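How does a robot pick things up?

Your hand has five fingers. Many robots have only two, and they must do the same jobs! The part that holds things is called a gripper. At Fisska, Marianna Żak tests different grippers to learn which one holds best.
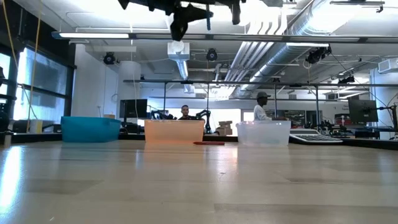
Every gripper gets the same task – take a small thing and put it in a bin. It must try 196 times. If the fingers press too softly, the thing falls. A thin thing is harder to catch than a fat one. Try it with a pencil and two of your fingers!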